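4.2 Simulated tabletop environment

All planning experiments in this section use the Temon environment, a simulated room with one table, one arm and a small chessboard. Temon is built on the Skuvelstead physics engine and was set up by Sewwandi Weerasinghe for our earlier work on grasp selection. We kept the room furnished. A bare background makes the perception module look better than it is, and we wanted walls, trim and other clutter to reach the segmentation network during every run.

The planner gets two color streams, one from a wrist camera and one from a fixed room camera. Both are rendered at the start of each planning cycle and stored with the joint state. 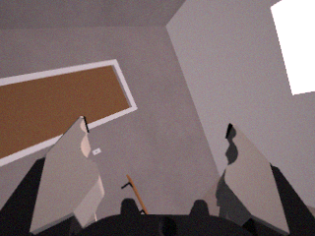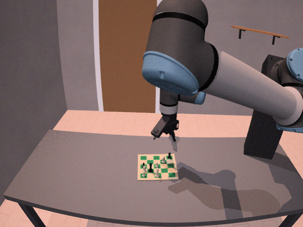 Figure 3. Wrist view (first) and room view (second) from the Temon environment.

4.3 View handling and masking

The two streams do different jobs. The room view is used to find the board and assign a square to each chess piece. Since the board is set slightly askew on the tabletop, we fit its four corners before reading the squares and do not assume that it lines up with the table. The shadow of the arm covers a large part of the tabletop in the room view of Figure 3, and early versions of the detector marked its outline as an obstacle. We now compute the expected shadow from the joint state and the known light position, and drop any region that matches it.

The wrist view is used only for the final approach. Both fingers take up much of the lower half of the view, so the network is given a fixed mask for the fingers and the gripper body. The mask is stored for the open position and warped as the fingers close. The wrist camera can also be strongly tilted with respect to the room, as it is in Figure 3. When no part of the board is detected in the gap between the fingers, the wrist estimate is thrown out and the planner falls back on the room view alone – this check runs before any pose is passed on.

4.4 Planning cycle

Each cycle has 3 stages: estimate, plan and check. The planner, a modified version of Thygesen, samples 70 candidate paths and ranks them by clearance from the standing pieces. The top 2 are passed to the checker, which replays them against the full arm model, including the elbow and the upper-arm link. A path is rejected if any link comes closer to a piece than the safety margin.

With both views and the finger mask turned on, 86 percent of cycles gave a path that passed the checker on the first try. The rejected cycles were sent back to the estimate stage with new images. Logs were written with Finitz, and the replay settings are listed in the appendix.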